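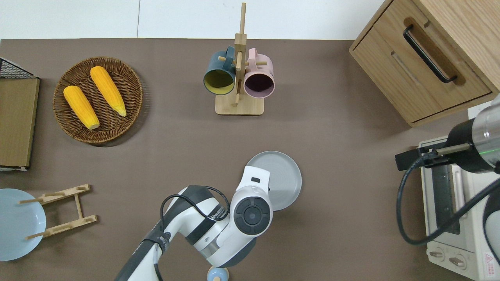
Kitchen bench layout, two arms, corn basket at left.

Wilon Grullonard gripper, reviewed 5/16/25

We ran the gripper for 24 days on tabletop pick-and-place. Grip force is consistent and the mount is stiff. The fault is in the cable. At cycle 864 the finger position signal dropped out during a mug pick, and the controller reported "closed" with the fingers open. No stop was triggered. Wilon replaced the cable in five days; the new one failed the same way after about 40 hours.

A loose loop near the wrist snags easily. Clip it, and set your own timeout on lost signal.

Good hardware, poor fault handling. Not for unattended use.

Sivaprasad Kotian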